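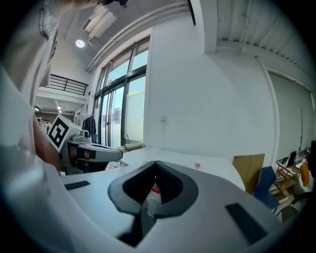 Trurngate Words: a list of things people say (and used to say) in and near Trurngate

Hello! If you've landed on this page from a search for one odd word your gran used, the quickest thing is to open words.csv and use your spreadsheet's find box. Try a few spellings. If it isn't there, try it the way it sounds when she's cross.

Everyone else, make a brew, this is a long README for a small list.

What's in it

The list holds more than 660 words and sayings from Trurngate and the villages up the Tasidside road, with what they mean, roughly where I heard or read them, and a sentence showing the word in use wherever I had one. It began as the back pages of a notebook, became a very badly behaved document with everything in one long column, and then I got fed up and made it into proper files.

There are 2 files you'll want:

words.csv
The main list. One word or saying per row.

places.csv
Local names for lanes, fields, corners, bus stops and so on. I kept these apart because they behave differently. A word for mud is a word for mud anywhere you carry it, but "Back o' Sweets" only means something if you know where the sweet shop used to be (it's a tyre place now).

Everything else in the folder is working notes. You're welcome to read them but please don't build anything on them, they change whenever I have a rainy evening.

The columns in words.csv

headword
The spelling I settled on. See the long moan about spelling further down.

also
Other spellings people have given me, with semicolons between them. Plenty are blank.

meaning
Plain English. I've tried to write what the person told me and then tidy it up only a bit. If someone said a word meant "that sort of tired you get after a wedding", that's what you'll find.

kind
Noun, verb, describing word, saying, or shout. Shouts are things like calls to cattle and what you yell up the stairs at a child. I know "shout" isn't a part of speech. I tried calling them interjections and it took all the fun out.

area
Either T for Trurngate town, S for Tasidside, or B for both. Blank means I don't know and didn't want to guess.

heard
Yes if I've heard it said in ordinary talk with my own ears, no if it was only told to me or came off paper. I think this is the most useful column in the whole thing and if you only keep one extra, keep this one.

example
A sentence. Some are real and some were made up on the spot by whoever was explaining the word to me, and I haven't always noted which, sorry.

A few rows so you get the flavour

thrumly, describing word, B. Of weather: close and grey, about to do something but not doing it. "It's right thrumly, I'd bring that washing in."

skelp-end, noun, T. The last bit of a loaf, the crust. Also the last person in a queue. "Who's skelp-end?"

to mard a door, verb, S. To shut it in a way that lets everyone know how you feel. Not quite a slam.

nobbut a lick, saying, B. Very little rain, or very little paint.

owd bread and new butter, saying, T. Somebody spending money on the wrong thing, for instance new curtains with the roof leaking.

gansing, verb, S. Walking about with no plan. I do a lot of this and it's how most of the list got collected.

The spelling moan

Right. There isn't a correct spelling for most of these and there never was, they're spoken words. I've had the same word given to me with an f, a gh and nothing at all, by people who live on the same street, and each of them was quite sure.

My rule, such as it is: if the word turns up in print somewhere local (parish magazine, an old shop advert, a gravestone once!) I've used that spelling. If not, I've used whichever one a stranger would be most likely to say right first time. Everything else goes in the also column. I don't use special sound symbols. I did start learning them and I do see the point, but I'd be making mistakes on every line and then you'd have wrong information that looked very official.

One real nuisance is the letter h at the start of words. Hardly anybody in town says it, so a lot of words might have one or might not. I've filed those without. If you're hunting for something beginning with h, look under the letter after it as well.
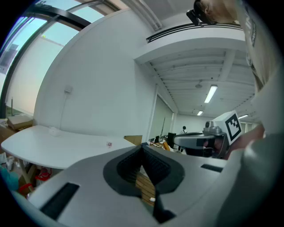
The other thing that muddles people is sorting. I sort by headword and ignore "to", "a" and "the", so "to mard a door" is filed under m. Some spreadsheet programs will helpfully re-sort the lot for you the moment you open it. No harm done, but if you send me changes please put it back first or I can't see what you've touched.

Where the words came from

Mostly from talking to people. Bus queues are very good. So are waiting rooms, the wet fish counter, and anywhere with a hatch that serves tea. I used to ask "do you know any old words?" and got nowhere, because everybody goes blank, same as when you're asked for a joke. These days I ask what they call a particular thing: the gap between houses, the fluff under a bed, a child who won't sit still. Then they can't stop.

Some came from an older list called Sostura, which was a photocopied booklet that went round the Tasidside villages and has no author on it anywhere. I've marked everything I took from there in the notes. I'm fond of it but wouldn't trust it all the way. It has a suspicious number of words for drunk, and a few that I've never been able to get anyone over any age to admit to knowing. Those are all down as heard: no.

And a handful are from my own family, who'll be delighted or mortified depending.

What I left out

I've left out rude names for particular families, however good they were (some were very good). Same goes for words aimed at groups of people with the plain purpose of hurting them. I know proper dictionaries put those in with a warning and I understand why, but this is a list people show their kids.

Ordinary swearing is in. You can filter it, it has the word "rude" at the end of the meaning.

I also took out words that are common all over the north and not special to us. That was a painful afternoon. A lot of people's favourite Trurngate words are said by millions, and I've had some stiff messages about it. If a word is used a bit differently here then it stayed in.

Things that are wrong with it

The area column leans heavily towards town, simply since that's where I live and do my shopping. Don't make a map from it and tell people that Tasidside has fewer words. It has fewer of me.

It leans old, too. Younger people have plenty of words of their own and I'm not the right person to collect them, they go polite the minute I get my pencil out. If you're at school or college round here and fancy doing that half, I'd love it and I'd put it in as its own file with you in charge.

Meanings drift. "Clemmy" was hungry when I first wrote it down and I've since heard it used for sticky. I've put both.

There are a few double entries where I've got the same word twice under different spellings and haven't spotted it. When I do find them I merge them and keep the longer example.

Opening the files

They're plain comma-separated files in UTF-8, with quotation marks round anything that has a comma in it. If you see strange little clusters of symbols where an apostrophe should be, your program has guessed the encoding wrong, so import the file and choose UTF-8 by hand instead of double-clicking it.

There's a small script in the tools folder called Chambi. It checks for empty headwords, stray spaces and rows with too few columns, and it prints a list of the problems with row numbers. It won't mend anything for you. You need Python 3 and nothing else. Run it from the main folder, or it'll sulk and say it can't find the words.

Sending me a word

Yes please! I need the word, what it means, and where you know it from, even if that's only "my dad, who grew up on Tasidside". A sentence is lovely if you can manage it. You can open an issue, or if that means nothing to you, use the email on my profile.

I won't print your name unless you ask me to. If two people send me meanings that don't match then both go in, I'm not refereeing.

I'm slow from January until the clocks change and a bit quicker after that.

Using it

You can use the list for whatever you want: quizzes, tea towels, school work, a novel with a grumpy farmer in it. I've put it under a Creative Commons Attribution licence, so say it came from Trurngate Words and say so if you've changed things. If you do make a tea towel I'd like one, and I'll pay for it.

Please don't lift the made-up example sentences and call them quotations from local people. Some of them are just me at the kitchen table.

Still to do

Record people saying the words. I've got permission from a few and no quiet room.

Sort out the cattle calls, which are spelled any old how and probably need sound more than spelling.

Add the walking routes to places.csv so that "up the Nick and over" makes sense to somebody who has never been up it.

Find out what on earth a "pobbin rail" was. It's in the Sostura booklet with no meaning given, between two words for gate. If you know, write to me at any hour.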